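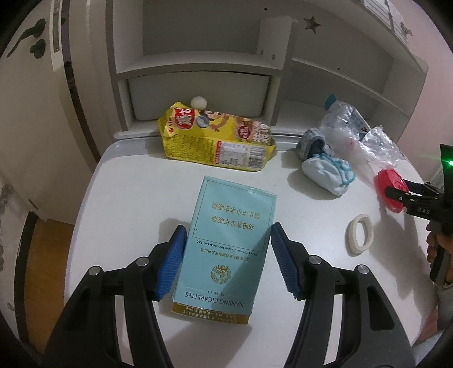
Fig. 1. Cigarette box with a boxed health warning in Chinese on its upper portion.

Unit 5: Reading a Package Label
Packaging and Consumer Information, Tuesday section

Bring the Mertens reader to class. We will use the chapter on labels and the short piece on store shelves that follows it. The chapter on glass can be skipped this term.

1. Who the label talks to

A package label has more than one reader. The shopper wants to know what the thing is and what it costs. The store wants a code that scans. The regulator wants certain words in a certain place, often at a set size. The maker wants the name remembered. All of these share one small surface, and most of what looks odd about label layout comes from that sharing.

When you study a label, sort its text into two piles: what the maker chose to say and what the maker had to say. Brand names and emblems usually go in the first pile. Warnings, contents, and company details usually go in the second. Some text is hard to place. A city name may be a legal address in one spot and part of the brand in another.

2. Required text

Required text tends to be fenced off. A plain border tells the reader that the words inside follow different rules from the rest of the design. Other common signs are a change of typeface, a solid band of color, or a block of small print at one end. Rules differ by country and are revised often, so do not assume that a label bought abroad follows the rules you know.

Two languages on one pack raise a separate question. Sometimes both carry the same message. Often they don't — the brand may appear in both while the warning appears in only one. Note which statements are repeated and which are not.

3. The Drasley shelf exercise

Drasley asked shoppers to pick up a packet of crackers, put it back, and then say what was printed on it. There were 533 shoppers. Of these, 106 could recall any of the required text. Nearly all could give the main color. The exercise was done in one store in Fuduscombe, so treat it as a case and be careful about applying it to other goods.

4. After opening

Labels are designed flat and approved flat. Once a pack is opened, the print gets folded, torn, or thrown out. This matters for anything kept and used over several weeks, such as medicine or cleaning products. It matters less for a single snack.

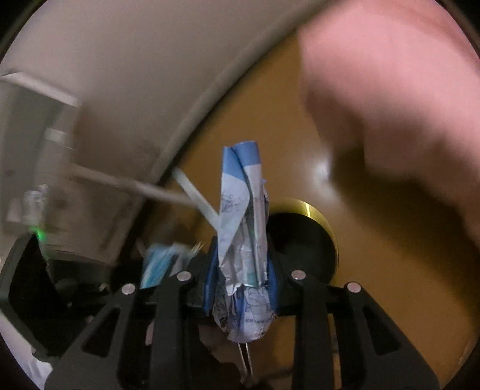 Fig. 2. Creased wrapper. The small print cannot be read.

Flexible wrappers lose their text sooner than stiff boxes. Some makers print the key line twice for this reason, once at each end. Plollard dropped the second line on its soup packets to save ink and put it back after complaints.

For next class

Choose one package from your kitchen. Copy out all of its text by hand, mark each line C (chosen) or R (required), and write a page on any line you could not sort. Leave the package unopened until you have finished copying. The term paper limit is still 2000 words, notes not included.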